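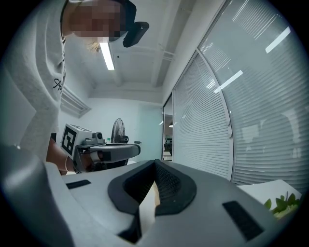
Light grey sweatshirt with a small black print at the chest.

Call for participants: Owino wear and wash study

Skirkex is recruiting 100 adults in and near Grollo for a home wear study of printed cotton-blend sweatshirts. The study records how the face of the fabric, the ribbing and the chest print change under ordinary use and domestic washing. It runs for sixteen weeks from June. No laboratory attendance is needed apart from three short inspection visits.

Background

Laboratory abrasion tests apply a known load to a flat, clamped specimen. They give repeatable results and are the basis of most fabric specifications. They are less useful for predicting where a finished garment will pill, since wear in daily use is uneven and depends on what the wearer carries, leans on and sits against. The Owino study compares home wear with bench results for the same fabric batch.

Our garment archive holds 2,741 inspected items, but few of them have a complete wash history. The present study is intended to supply one. All garments will be cut from a single batch of Gandimero brushed-back fleece and issued unwashed.

What is being measured

Pilling is graded on a five-point scale at six fixed positions: both cuffs, both underarms, the lower front and the upper back. Dimensional change is taken from marked points on the body and sleeve. Print condition is graded separately for cracking, edge lift and loss of colour. Rib recovery is measured at the neck and cuffs only.

Strap wear is treated as its own category. A rucksack or shoulder bag rubs the fabric at the shoulder and along the side of the chest, and a print that extends into this area may be abraded on one side before the other shows any change. Participants who carry a bag on most working days are particularly wanted, and the log sheet has a separate column for it. 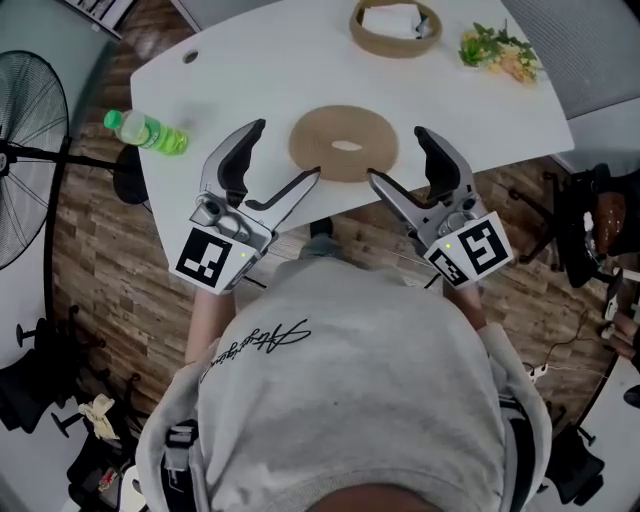 Script lettering across the chest, with straps over both shoulders.

Who can take part

You may apply if you:

are aged 18 or over;
live within reach of the Grollo inspection room by public transport or car;
have the use of a domestic washing machine with a 40 degree cycle;
can wear the issued garment for at least 20 hours a week;
can keep a written or online log in English.

Applications are also welcome from people who work at a bench, counter or table for part of the day. Contact between the forearm and a hard surface is a common cause of cuff wear and is under-represented in our earlier data.

You should not apply if you have a known allergy to cotton, polyester or textile printing inks, or if your work requires certified protective clothing in place of ordinary outerwear. Employees of Skirkex and members of their households are excluded. Only one person per household will be accepted.

What you will be asked to do

1. Attend a fitting visit of 30 minutes. Two garments of the same size will be issued, labelled A and B.

2. Wear garment A as your normal top layer indoors, and outdoors when the weather allows. Garment B is washed with A each time but is not worn.

3. Wash both garments together once a week at 40 degrees, inside out, with the detergent supplied. Fabric conditioner must not be used. Line drying and tumble drying are both accepted, but the method chosen at the start must be kept for the whole study.

4. Complete the log after each day of wear. An entry gives the hours worn, whether a bag was carried, and any spill, snag or repair. Most entries take less than two minutes.

5. Bring both garments, washed and dry, to the inspection visits in weeks eight and sixteen.

Sleeves may be pushed up or worn down. Please record the usual position in the log, as it affects the grading of the cuffs. Do not remove pills by hand or with a fabric shaver. If a seam opens, stop wearing the garment and report it before the next wash. 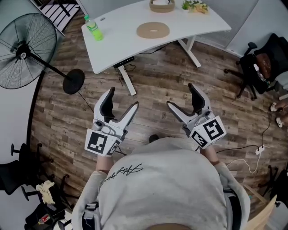 Payment

Participants who complete all three visits and return a usable log will receive 700 pounds, paid in two parts. The first part, 250 pounds, is paid after the week eight inspection. The remaining 450 pounds is paid after the week sixteen inspection. Travel within the Grollo area is refunded at the standard public transport fare. Garments remain the property of Skirkex until the final visit, after which garment B is kept for the archive and garment A may be returned on request.

A participant who withdraws before week eight will be refunded travel costs only. Withdrawal after week eight does not affect the first payment.

Optional household textiles module

A smaller group will also be asked to use a set of natural-fibre items at home over the same period. The set contains two table mats, a bread basket liner and four coiled jute coasters. These are not washed. They are brushed clean when dry and graded at the final visit for fibre shedding, loosening of the coil and staining from cups.

Coiled rope goods present a measurement problem that woven goods do not. The rings are joined at intervals, and a gap can open between two turns while the outer diameter stays the same. Thickness is therefore taken at the centre, at the mid-radius and at the rim.
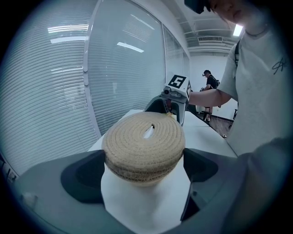

Staining is graded on the upper face only, under the same lamp used for the garments. Coasters should be used with both hot and cold drinks and should not be placed in direct sun for long periods. The module adds 90 pounds to the final payment. Places are allocated after the main group has been filled, and interest should be stated on the application form.

Data and consent

Log entries are stored under a participant number. Names and addresses are held separately for payment and are deleted twelve months after the study closes. Garments are photographed flat on an inspection board at each visit. Participants are not photographed as part of the study. A full information sheet is sent before consent is requested, and you may withdraw at any stage without giving a reason.

How to apply

Ask for form 910 at the Skirkex reception desk in Grollo, or request a copy through the contact page. State your usual sweatshirt size, your normal drying method and whether you carry a bag on most days. Incomplete forms will be returned once for correction.

The desk is open from 9.30 am to 4 pm. Fitting visits are available in the early evening for applicants who cannot attend during working hours. Unsuccessful applicants will be placed on a reserve list unless they ask to be removed.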